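Gritgate Training Trust
Progress report to the Moradi Fund
Pre-apprenticeship and registration support, stone and countertop trades
Report date: 29/06/2022
Prepared by: Dean Goodall, program manager

Status

The program is on schedule against the revised work plan. Registration support is fully staffed. The online preparation units are in use at both training sites. Employer sign-up is behind target and is covered under Issues.

Registrations

The grant agreement sets a target of 350 new apprentice registrations over the full term. Intake opened in January. Registrations are counted on the day the signed training agreement is accepted, so applicants with incomplete paperwork do not appear in our totals. Under the earlier method they were counted at first interview, and figures from the two methods should not be compared.

Most delays in this period came from missing proof of prior hours. Applicants who had worked for more than one shop often had no written record from the first employer. Jeptoo Athumani rewrote the hours form in plain language and added a section that a former supervisor can sign separately. The new form replaced the old one at both sites.

Online preparation units

Units 1 through 4 are complete. They cover shop safety, measuring and layout, reading a cut sheet, and material selection. Unit 5 (edge profiles) is in review with two journeypersons from Gikent, our lead employer partner. Their comments on the first draft concerned the order of the steps and the names used for the finishing stages - both have been corrected.

Each unit ends with a short review that the apprentice completes with a supervisor. Results are stored with the training record and can be exported for the technical training provider.

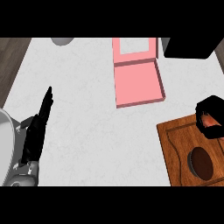
Rendered view: white marble countertop with soft veining.

Unit 4 took longer than planned. The first version assumed that apprentices already knew the difference between natural and engineered stone, and the trial group did not. An introductory lesson was added and the glossary was extended.

Employer participation

Participating employers receive a wage offset of $2000 per apprentice, paid in two parts. The first part is released on registration and the second on completion of the first block of technical training. Small shops have asked for a larger first payment. We have not changed the split, as the agreement requires the Fund's written approval.

Budget

Spending is within the approved lines, with one exception. Translation of the hours form was not budgeted and cost $3000. We request that this amount be moved from the travel line, which is underspent because site visits were combined.

Issues

1. Employer sign-up. Shops outside the main service area report that they cannot release apprentices for block training in the busy season. A split-block schedule is under discussion with the training provider.

2. Certification exam seats. Seats for experienced workers challenging the exam are limited - applicants are being placed on a waiting list and told of openings by phone.

Next period

Unit 5 will be released once the review is closed. Jeptoo Athumani will begin file checks on all open registrations, starting with the oldest. The employer guide will be reissued with the current wage offset terms and the new hours form attached.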